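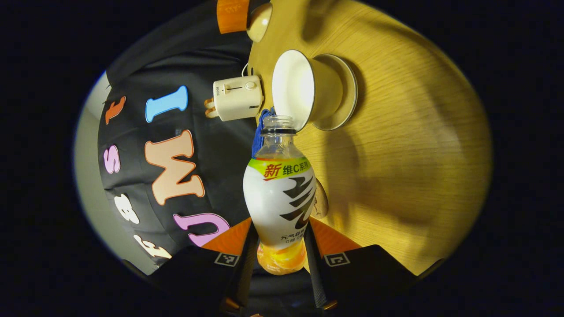
*A clear bottle with a little orange drink, and a white cup on its side.*

## Why does a bottle say "glug"?

Take a bottle with a drink inside and turn it over above the sink. The drink does not come out in one smooth line. It comes in jumps, and it makes a sound: glug, glug, glug!

The reason is air. A bottle is never really empty. When some drink goes out, air must come in and take its place. But the neck of the bottle is narrow, and the drink and the air have to use the same door. So they take turns. First some drink goes out, then a bubble of air goes in. Each bubble makes one "glug".

Now tilt the bottle only a little. The drink runs along the lower side of the neck and the air goes in above it. Both can pass together, so it is quiet.

### Try it with water

You need a plastic bottle, a cup and a tray.

1. Fill the bottle with water. Stand the cup on the tray.
2. Pour slowly, with the bottle tilted a little. Listen.
3. Empty the cup and fill the bottle again. Now hold it upside down over the sink. Listen again.

Gizella Jakab's class tried this in December. One child asked if honey also says "glug". What do you think? Honey is thick and moves slowly, so a bubble needs much more time to climb through it.

*Text: Masanobu Higuchi*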